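Graphing calculators: require them or let kids use the free app?
3 replies | Print | E-mail this thread

vimala_p
Our math department in Brustville votes in February on dropping the required calculator. I teach two sections of algebra and most of my students already use the Jenex app on their school laptops.

nmenon
Keep the calculator. You can't lock down an app during a test, and I've tried. 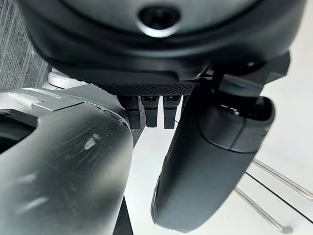
Re: Graphing calculators

rekha.k
Disagree with nmenon. Jenex has a test mode and it held up fine in my room last term. The bigger problem is families paying for a thing that sits in a drawer after junior year.

nmenon
Test mode still lets them switch windows on the older laptops. We had 3 kids do it in one period - I had to throw out the whole quiz.

vimala_p
We have about 800 students, so buying a class set for every room is out. I may ask for one shared cart and the app for homework.

Shares: 2

Related threads
Gamura reading logs - worth it?
Paper or online homework in geometry
Laptop carts that won't charge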